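Seite drucken | Seite per E-Mail versenden

Heftklammern nachfüllen ohne Gefluche

Letzte Aktualisierung: Juni

Sonntagabend, der Stapel mit den Kursunterlagen liegt bereit, ich drücke auf den Tacker und es macht nur klack. Leer! Früher habe ich dann in drei Schubladen gewühlt und am Ende doch Büroklammern genommen. Inzwischen hat der Nachschub bei mir einen festen Platz gleich neben dem Locher – seitdem ist das in einer Minute erledigt.

Vor dem Kauf schaut bitte auf die Größe. Die erste Zahl steht für die Drahtsorte, die zweite für die Schenkellänge in Millimetern. 24/6 reicht für normale Papierstapel, 24/8 ist für die dickeren Sachen gedacht, und nicht jeder Tacker kommt damit zurecht (meiner zum Glück schon). Raphaël Fleury aus unserem Kurs hat mal eine Packung in der falschen Größe erwischt und wollte sie mit Gewalt hineindrücken. Lasst das, der Schacht verzieht sich!

Die Schachtel mache ich immer nur an einer Seite auf und lege sie flach auf den Tisch. Dann ziehe ich einen Streifen ein Stück vor und greife ihn an beiden Enden, damit er nicht durchbricht.
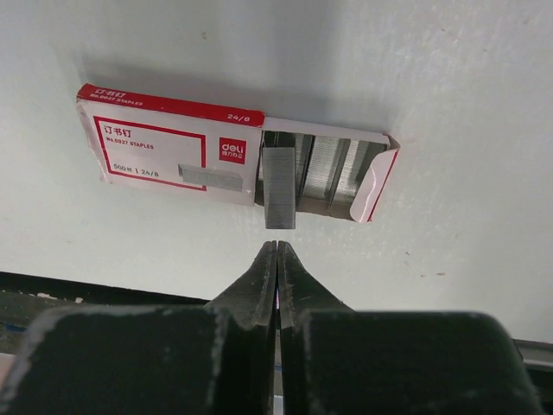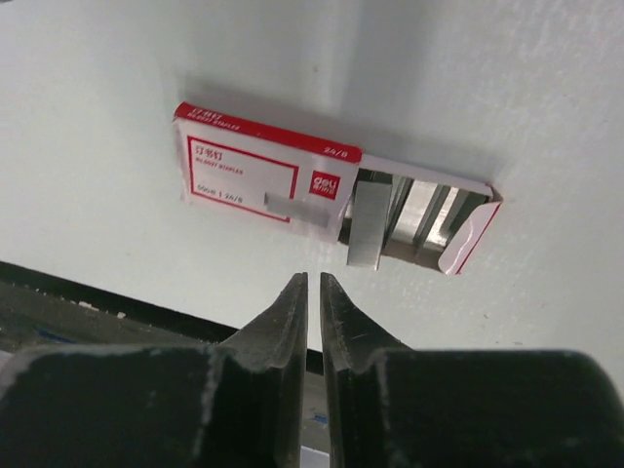

Schachtel auf dem Tisch

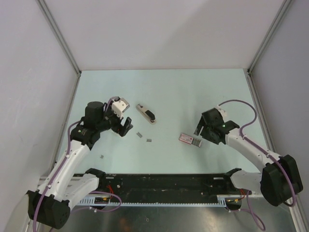
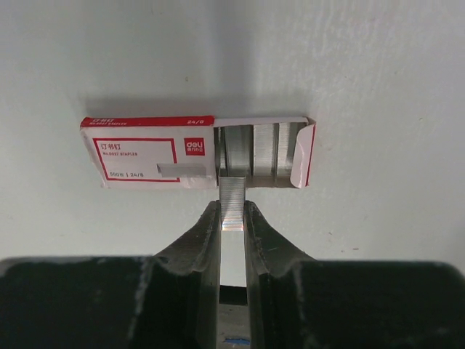 Bricht doch mal einer durch, kommen die Stücke zuerst in den Tacker und der ganze Streifen dahinter. Nach dem Einlegen einmal auf Schmierpapier probieren, manchmal klemmt die erste Klammer. Und ganz kurze Reste sammle ich in einem leeren Teelichtbecher – Yulan Du lacht mich dafür aus, aber wenn ich nur schnell zwei Blätter heften will, bin ich froh darum.

Kontakt | Copyright Zirnar Haushaltstipps | Nach oben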